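CHAPTER 2
Punching and Binding Loose Sheets

2.1 Scope

Loose sheets kept for reference must be held in a fixed order. This chapter covers punched holes and the fastenings that pass through them. Glued and sewn bindings are treated in Chapter 3.

2.2 Choice of punch

A two-hole desk punch sets both holes in one stroke at a fixed spacing. A single-hole hand punch leaves the spacing to the operator and suits ring fastenings, corner ties, and sheets of mixed size. Its throat is short, so holes can be made only near an edge. For runs of more than 500 sheets, use a desk punch.

2.3 Position of the hole

Check the margin before punching. Slides printed one to a page often carry a ruled border, and the hole should fall between the border and the paper edge. Mark the first sheet in pencil and use it as the pattern for the rest.

2.4 Holding the sheet

Grip the punch in the dominant hand. With the other hand, take the sheet by a corner and raise it slightly from the stack. Slide the jaws over the edge, check the position, and squeeze the handles fully.
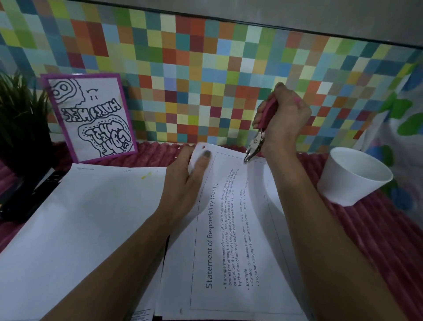

2.5 Aligning punched sheets

Stack the sheets face up and pass a straight rod through each set of holes before fastening.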